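To: fovex-list
Subject: Re: Re: Zeltetti season 2 - are we all just ok with the recast??

Sorry for the slow reply, been flat out, typing this on my lunch so forgive the spelling.

> I've read the whole thread and I still don't see how anyone can defend
> it. The captain was the centre of the entire first season. You can't
> put a new face in the same coat and carry on as if the shipwreck never
> happened. They should have written the character out, or waited until
> the original actor was free. It's a cash grab and I reckon the Fovex
> people know it. Also has anyone heard if the film is still on? The
> Dondard site has said "in development" for as long as I can remember.

Right. A few things.

First, waiting. Waiting for how long? The sets were up, the studio was booked, half the crew had other jobs lined up for spring. You wait a year and you don't get the same show back, you get whoever's left. I'd take a new captain over a new everybody else. The writers' room especially. Season 1 was good because of the dialogue, and it's the same writers, I checked the credits on the first two eps.

Second, writing the captain out. Have you thought about what that does to the lighthouse plot? The whole back half hangs on the debt to the Wi brothers and it's the captain's debt. No captain, no debt, no reason for anyone to be on the island in episode 5. You'd have to start again. I'd honestly sooner have a slightly odd recast than seven episodes of people explaining where somebody went.

Third and this is where I'll get yelled at. I like the new one. There. The voice is lower and the temper is slower and I think it suits someone who's been through the shipwreck. Go back and watch the kitchen scene in ep 2, the one with the kettle. No music, hardly any lines. First season would have had a speech there. I'm not saying better, I'm saying I watched it twice.

What I DON'T like, so we're even:

- the colour grading. Everything is green now. Why is the harbour green
- the theme tune has been cut down to nothing, barely get my tea poured
- moving it to Wednesday at 9.30 when half of us have work in the morning
- the dog. Where is the dog

On the cash grab thing, maybe, but it's a small network and they make maybe 2 dramas a year. I can't see who's getting rich off a show about a ferry. The merch store is a tea towel and a mug. I own the mug. The handle's too small.

Somebody further up asked for the screencap numbers from the rewatch folder. We're at 2,179 as of last night, which is mad. Please please stop uploading the same harbour shot, there are nearly 40 of those. If you're adding new ones put the episode number at the FRONT of the name or they all sort to the bottom and I have to go fix them on my own time. And no spoilers in the file names, we had a complaint, fair enough too. 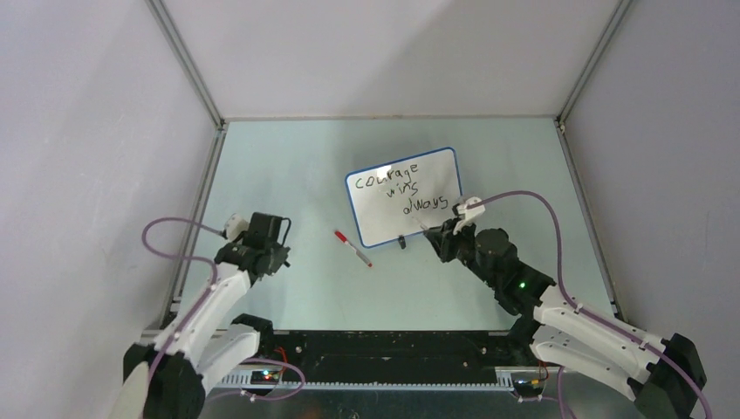
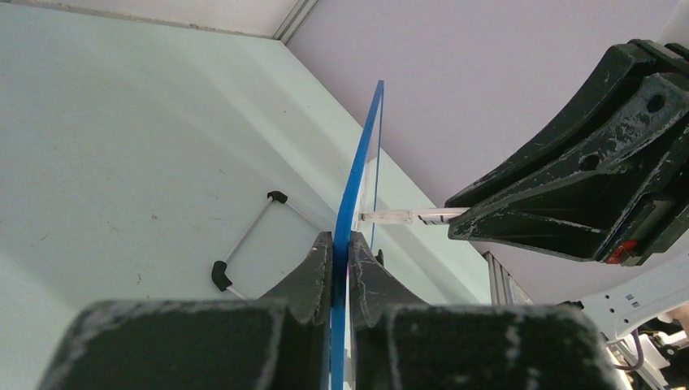 First one: "courage wins always", black marker on a little blue-edged whiteboard. Second one: blue acrylic held in the gripper.

OK the film. What I know, which isn't much. It's still listed. The Dondard page had the wording changed in June from "in development" to "in active development", and people on the other board went bananas over one word. I wouldn't. They said the same thing about the Wi spinoff and we all know how that ended (pilot, never aired, somebody's cousin has a copy, no I don't have a link, stop asking).

My guess is the film depends on how this season rates. If it holds till the finale they'll go ahead, and if it doesn't we'll get a 90 minute special at Christmas and be told to be greatful. Either way I don't believe the rumour about shooting it in 3D. It's set in fog.

The other rumour, that the original captain comes back for the film and the two of them share a scene, I'd love it but how? Flashback? Dream? A twin? Please not a twin. We've already had one twin and it was the postmaster and it took four episodes to sort out.

Rewatch stuff since I'm here:

We're doing the storm two-parter this week, both halves back to back, press play at 7 sharp. Last time some of you were a good three minutes ahead and it was like sitting next to someone reading out the crossword answers. There's a countdown in the chat, use the countdown. If your copy has the old recap on the front, skip it, start from the title card. The recap version is longer and it throws everything out.

If you've only got the broadcast version with the ads cut out badly, that's fine, just mute yourself when it jumps.

After the two-parter we need to vote on what's next. Options so far are carry straight on, or go back and do the Christmas one that everybody skips. I'm for the Christmas one. It's not as bad as people remember, and it's got the only decent look we ever get at the inside of the engine room, plus the sandwich argument, which I still quote at my neighbours.

And can whoever keeps replying to the digest please trim the quotes. My last one had the whole thread in it about four times over and I scrolled past the one message I wanted. Just leave the bit you're answering. I've left a chunk up top so you can see, it's not hard.

To the person I'm replying to, no hard feelings, I did feel the same for the first ten minutes of ep 1. The coat didn't help, they could have at least given the new one a different coat. Give it until ep 4 though. The scene on the slipway. If you still hate it after the slipway then fine, I'll say no more about it and you can have my mug.

Got to run, somebody's waiting on the microwave.

--
fovex-list: one topic per thread, trim your quotes, spoilers below the line
To leave the list, send a blank message with "unsubscribe" as the subject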